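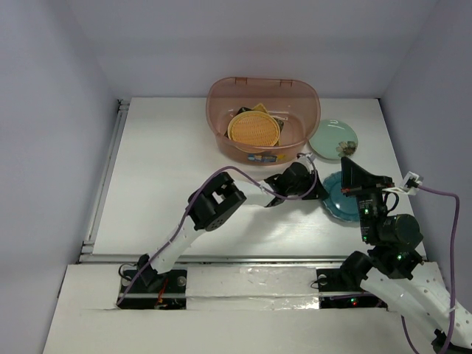

## Comings and goings: Kirkegaard names new head of client services

Quick one this month, I'm writing between calls.

Kirkegaard has moved Conceição Vilela up to head of client services. She takes over from Troels Þrastardóttir, who is leaving the advisory side altogether and going to Dristwood to run their small retirement plan desk. Handover started in February and is mostly done. Most clients should have had the letter by now. If you haven't, check the address on your file, a lot of them came back last time.

Conceição came up through the reporting team. Started on quarterly statements, then fee billing, then her own book of families, which she's keeping part of. She told me she'll hold on to 61 households and pass the rest to Þórey Ravn and Grímur Ásgeirsdóttir. Þórey takes the business owners. Grímur gets the retirees and the two family trusts that used to sit with Troels.

No change to custody, no change to account numbers. Fee schedule stays as is through the end of the year -- after that, they're "looking at it." I asked twice. Same answer both times.

What does change:

- Review meetings go to twice a year for everybody, used to be once for the smaller accounts
- Client portal moves over to Sillumura in the fall. Old logins will work for a while, no end date yet
- Wire requests need a call back to the number on file, even if you emailed from your usual address
- Paper statements stay free for anyone already getting them

The portal is the one I'd keep an eye on. Stavus did the last move for them and cost basis on older lots came across wrong for a good few people, me included. Took until tax season to get fixed. So download your lot history before the switch, save it somewhere you'll find it again. PDF and spreadsheet both, the spreadsheet drops the notes colum. 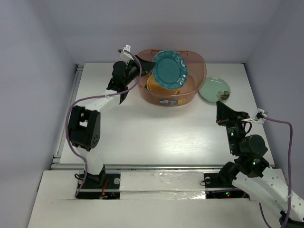 Kolbrún Kárason stays on as chief investment officer and the model portfolios aren't moving. She did say they're trimming the longer bonds a little in the income model, nothing drastic, and any trades in taxable accounts will be held till the loss harvesting run is finished. IRAs go first.

Size-wise the firm now looks after 2,285 accounts, which is more than I'd have guessed. They're hiring an associate planner to sit under Þórey and a part time person for the front desk. Both jobs open now. Planner one asks for the CFP or somebody well on the way to it.

On Troels: no bad blood as far as I can tell. He's wanted to do workplace plans for years and Kirkegaard never had the staff for it. Clients aren't being asked to follow him and he can't take them anyway under his agreement, so please don't write in asking me for his new number.

There's an evening Q&A with Conceição in the downstairs room, 6:30 pm, up to 100 seats. Date goes out with the next statement. Questions can be sent ahead thru the portal, mark them "Q&A" in the subject or they land in the general pile. Beneficiary forms can be droped off the same night, signed please, and bring ID.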